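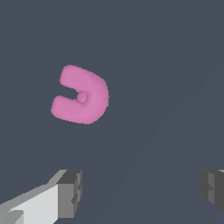
Isaritz Teach Kit

The Isaritz is a hand controller and software package for showing a robot arm a task by remote control. You move the handle, the arm follows, and the software records the run. It works with a real arm or with the simulator supplied, so operators can practise before the cell is built.

Operation
Hold the side button to take control and let go to stop the arm. The trigger opens and closes a two-finger gripper. The wrist view is shown on screen while you drive. Turn the handle to line the fingers up with a soft or curved part, then save the run or throw it away with the thumb keys.

Hand guiding
If your arm can be moved by hand, plug in the Tranitz adaptor and push the arm through the task. Both kinds of run are saved in the same format and can be kept in one project.

Specification
Recording rate: 30 frames per second
Storage: 3,000 runs on the internal drive
Cable: USB, locking plug
Simulator: included, one seat

In the box
Controller, desk stand, cable, printed guide. The Tranitz adaptor is sold separately.

Ordering
Made by Aebischer and sent from our Grunville warehouse. Orders placed before noon leave the same working day. Spare triggers and handle grips are listed under Parts.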